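Fikex Household Vocabulary
Version 1.4, README

Overview

Fikex is a controlled vocabulary of household goods terms for small shops, repair exchanges and secondhand listing sites. It maps the names people type into a listing form to one preferred term per concept. The vocabulary holds 1694 entries, of which 190 are preferred terms and the rest are variants, plural forms and common misspellings.

It is plain data. There is no application, no server component and no tracking. Any tool that reads tab-separated text can load it.

Contents

terms.tsv: one row per entry
relations.tsv: broader and narrower links between preferred terms
retired.tsv: terms withdrawn in earlier versions, with replacements
notes.txt: scope notes for preferred terms that need one

Fields in terms.tsv

id: stable integer, never reused
label: the term as written, lowercase, UTF-8
status: preferred, variant or misspelling
target: id of the preferred term; empty if status is preferred
source: Sanside, Wultitz or local

Scope notes

A scope note is written when two preferred terms were confused in testing. The kitchen storage group has more notes than any other. "Utensil holder" covers open containers that stand upright on a table or counter, with or without compartments. "Drawer organizer" covers flat trays that go inside furniture. "Drying rack" is used for items sold mainly for dishes. Perforation alone does not move an item from one term to another.

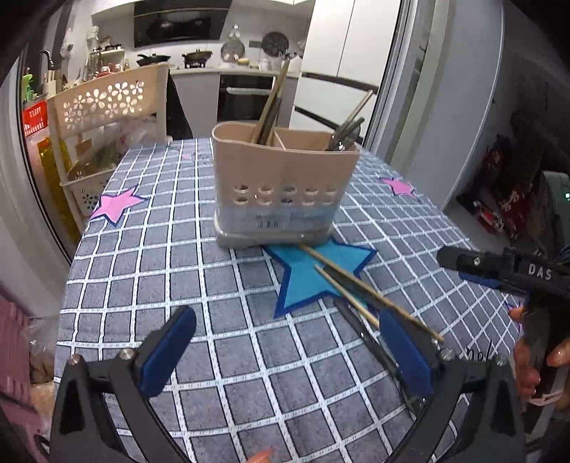 Figure 1. Utensil holder, beige plastic, divided, with perforated lower front.

Variants such as "cutlery pot," "spoon caddy" and "flatware stand" all resolve to "utensil holder." The label "caddy" on its own is ambiguous and is left unmapped. Importers should send it to manual review.

Sources

The first word list came from the Sanside listing export, stripped of prices, seller names and free-text descriptions. The Wultitz list was merged in the second release and supplied most of the misspellings. Entries marked local were added by hand. Where the two lists disagreed on a preferred term, the shorter label won unless it was already in use for another concept.

Matching

Lowercase the input, trim outer whitespace, collapse repeated spaces, then look for an exact match on label. Do not stem. Stemming merges "glass" with "glasses" and sends eyewear to the drinkware group.

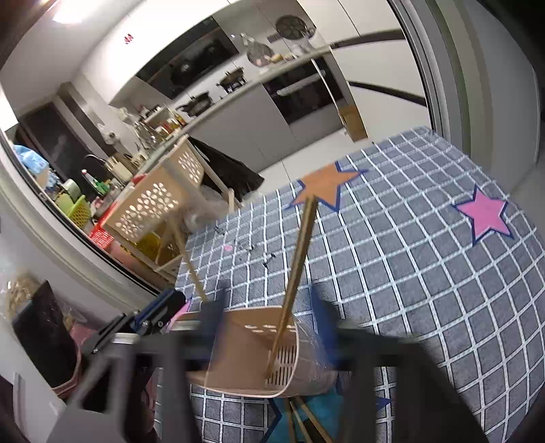

Labels longer than 116 characters are rejected by the validator. Inputs that fail the exact match may be tried again with hyphens replaced by spaces. Fuzzy matching is outside the scope of this package. If you add it, keep the threshold strict for labels under five letters.

Known problems

Textile terms are thin. "Runner" resolves to table linen and never to floor covering.
Regional terms are mostly from the US.
Names with a dotless i or cedilla, including the maker name Coşkun in the import tests, must be read as UTF-8. Loading as Latin-1 corrupts them without an error.
relations.tsv allows one broader term per entry.

Testing

The test file has 200 sample inputs with expected ids. Run it after any local edit. A changed id in the output means a target was edited by mistake.

Updates

A new version is prepared each February. Retired ids stay in retired.tsv permanently. Corrections should give the id, the current label and the proposed label on one line.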